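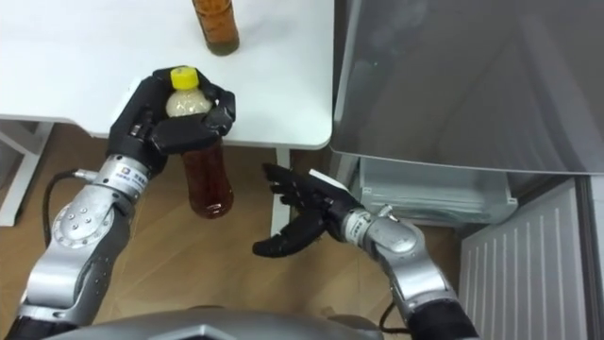
Plastic bottle with amber liquid, on a white table.

Plirix: batch records from small maple syrup producers, Tulluvstead and district

README, last edited 16 April 2022
Maintainer: Ebise Dinsa

Summary

Plirix is a table of 1415 syrup batches boiled by hobby and small commercial producers in the Tulluvstead area. Each row is one batch, from the moment sap goes into the pan until the finished syrup is drawn off and filtered. The records were copied from sugarhouse notebooks, wall calendars and, for the later seasons, a paper form that we handed out before tapping started. Nothing was measured by instruments we control. The values are what the producers wrote down.

The table was put together to look at how syrup colour changes over a season in small operations, where sap is often held for a day or two before boiling. It has since been used for a fuel comparison and for planning the size of a shared evaporator at Flinham.

Files

batches.csv is the main table, one row per batch.
producers.csv has one row per producer, with the type of evaporator and the main fuel.
weather.csv has daily highs and lows copied from the log kept at the Flinham township garage.
notes.txt holds free-text remarks that did not fit a column. Each remark starts with the batch_id it belongs to.
corrections.txt lists every value changed after the first release, with the old value beside the new one.

All files are UTF-8 with Unix line endings. The CSV files use commas, and text fields containing a comma are quoted. Missing values are left blank. A zero is a real zero.

Columns in batches.csv

batch_id: text. Producer code, season, and a running number, joined with hyphens.
producer: text. Matches the code in producers.csv.
boil_date: the day the boil started, as YYYY-MM-DD. Boils that ran past midnight keep the starting day.
sap_litres: sap put into the pan, in litres. See the note on gallons.
sap_sugar: sugar content of the sap in degrees Brix, where it was tested.
hold_hours: hours between the last collection and the start of the boil.
fuel: wood, oil, propane or mixed.
syrup_litres: finished syrup after filtering.
finish_brix: reading at draw-off, where a hydrometer or refractometer was used.
colour: golden, amber, dark or very dark, as graded by the producer.
colour_method: kit if a comparison kit was used, eye if it was judged by eye.
off_flavour: yes, no or blank. The kind of off flavour, if written down, is in notes.txt.
source: notebook, calendar or form.

Note on gallons

Most of the older notebooks use gallons and do not say which kind. We treated them as imperial gallons unless the producer told us otherwise. The Dumitrescu notebooks are the exception. The family bought its storage tank second-hand from across the border and read the US scale printed on its side, so those volumes were converted as US gallons. In the first release they were converted as imperial, and anyone still working from that copy should replace it.

Note on colour

Grade names have changed over the years and several producers kept using the old ones. We mapped old names to the four current classes with the table at the end of corrections.txt. "Medium" was the hardest, as some people used it for anything that was neither pale nor dark. Where the notebook gave both an old name and a kit reading, the kit reading was kept.

Grading by eye depends heavily on the light in the room and on the container. Some producers held a jar up to a window, others poured a sample into whatever plastic bottle was clean and looked at it under the kitchen light. A thick bottle makes the same syrup look darker. If colour matters to your work, filter on colour_method = kit and accept the smaller table.

Coverage

Producers had to be running under 2000 taps to be included, and the smallest had 60. Larger operations on vacuum tubing and reverse osmosis keep a different sort of record and were left out. Two seasons are thin because of early thaws that ended the run for most of the lower bushes. Producers on the north side of the ridge tap later and are over-represented in those years.

Batches that were scorched or thrown out are probably under-reported. People tend to stop writing when a pan burns.

Known problems

hold_hours is blank for nearly all calendar entries.
sap_sugar was often tested once at the start of the season and then copied down the page. Runs of identical values should be treated with suspicion.
Some syrup_litres values were written down as the number of bottles filled and converted from the bottle size. These are marked in notes.txt with the word "bottled".
finish_brix readings were not corrected for temperature.
In a few notebooks the ink had run and a digit could be read two ways. We left those cells blank.

Checks

Every page was typed twice, by different people, and the two versions compared. After that, 100 rows were drawn at random and read against the original pages. Errors found in that pass are in corrections.txt. Rows with an unusually low ratio of sap to syrup were also looked at again, and most turned out to be boils topped up from a second tank without the extra volume being recorded.

Privacy

Producer codes replace names, apart from the Dumitrescu family, who asked to be named. Locations are given only as north ridge, south ridge or river. Please do not try to match codes to sugarhouses.

Use

Free for study, teaching and home use. If you publish something from it, cite Plirix and the date at the top of this file. Producers have asked that the yields not be used in advertising.

Updates

New forms are collected once the season's equipment has been washed and put away, and the new rows are added in June. Send corrections to Ebise Dinsa with the batch_id and the column name in the subject line.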